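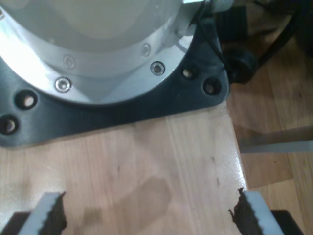

Polished housing with socket-head screws in the collar, above a dark mounting plate.

Plovascombe celebrity biography set, data card

What it is

1,935 short biographies of people described online as actors, models, musicians or the children of any of these. Each record has a name, a birth date, a birthplace, a "known for" field, parents, siblings, schooling, height and net worth. The text was gathered from fan pages and bio sites by Clive Penrose and cleaned by Nayeli Arellano. I wrote this card after trying to use the set for real work, and I'd ask you to read it before you do the same.

Where the facts come from

Mostly from each other. Bio sites copy bio sites. When four pages agree that somebody is five foot eleven, I don't count that as four sources, and neither should you. Guadalupe Medrano pulled 100 records at random and tried to trace each birth date to an interview, a public record or the person's own account. She managed it for a little over half. The rest went in a circle.

Fields I would not trust

net_worth: present in 772 records. I have yet to find one with a method behind it. Several are a parent's figure with a zero knocked off.

height_cm: converted from feet and inches, sometimes twice. Anything under 120 is probably a conversion error, or a child.

ethnicity: guessed from surnames on many of the source pages. We left the column in because Resorum asked for it. Drop it.

relationship: out of date the day it was collected. "Single" usually means the site's writer found nothing.

age: don't use it. Work it out from birth_date, if you believe birth_date.

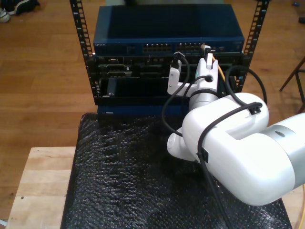
The parents field is better, mainly for people whose parents are the famous ones. Siblings are patchy – half-siblings and step-siblings are lumped together, and in 7 records a person is listed as their own brother or sister. Wenceslao Trujillo has a fix for those, which should be merged in December.

Files

bios.csv has one row per person
sources.csv has one row per page, keyed on bio_id
traced.csv is Guadalupe's sample, with notes

Reasonable uses

Studying how gossip text gets copied. Testing name matching. Practice with messy dates. I would not build a lookup service on it, whatever the Skurklow page claims about "verified profiles".

Corrections

Send them to Evaristo Meléndez with a link to something other than another bio site. Requests for removal are handled first and don't need a reason.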